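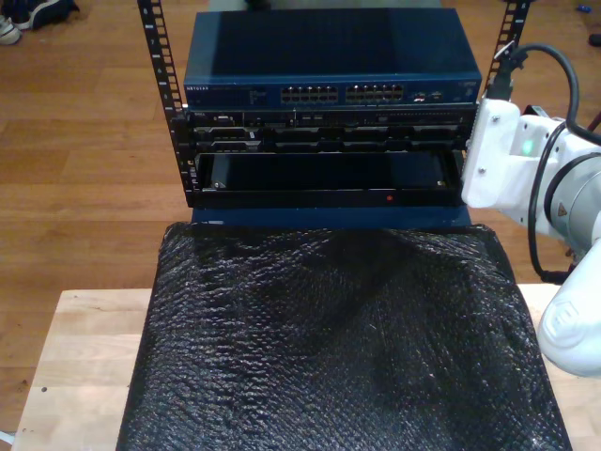 Most of the budgets you hand in for this course go wrong on the first page, where the arm gets a nice big number and everything else gets squeezed into a line called "misc." I would like us to start from the other end this time. Before you ask what an arm costs, ask what it has to work on, because you have to buy that too! For cabling work you need a bench, a bit of open rack with its uprights, a switch and a server chassis to fill it, and something soft under the job, like the black pad laid out in front of the rack — it costs very little and it goes missing from nearly every plan I grade. Put each of these on its own line, with a supplier and a delivery time beside it, even if the amount looks too small to bother with.

1. Work pieces and spares

Buy the things the robot will handle as if they were printer paper. Cables and plugs wear out, and a practice plug has a much harder life than one in an office, which may be plugged in once and then left alone for years. In the Skorkico exercise we allow 80 patch cables for the term and 2 switches, so that one can be set aside when its ports get tired. Older switches are fine for this, and your own IT department may have a shelf of them (ask nicely, and ask early). Do check how the ports are laid out before you say yes, though. Sockets stacked in pairs leave very little room for fingers, and that decides what you buy under the next heading.
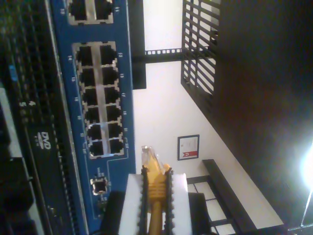 2. Fingers and grip pads

Treat the gripper and its fingers as separate purchases. The gripper should last the whole project, while the fingers will be changed again and again as you learn what the job wants. Toothed pads hold a ribbed boot well, but teeth wear down, so plan for replacements. Erhan Dağdelen's group at Murar priced one set of fingers for a full year and had to come back in February for more money, and he has kindly let me use their sheet in class ever since. The parts themselves came to 2064 in the course currency. The waiting cost them far more, and I would like you to find where in the sheet that shows up.

3. Time

Allow 30 days between order and first use, and longer for anything that crosses a border. Drukeslow and Kılıçarslan, the two suppliers in your case packet, quote delivery in different ways: one counts from the order, the other from the day payment clears. Read the small print on both before you compare them.

For next time

Bring a one-page budget with sections 1 to 3 filled in and the arm left blank. We will fill in the arm together. Berkay Çınar has the blank sheets if you have lost yours, and the final version is due 19 Jun 2020.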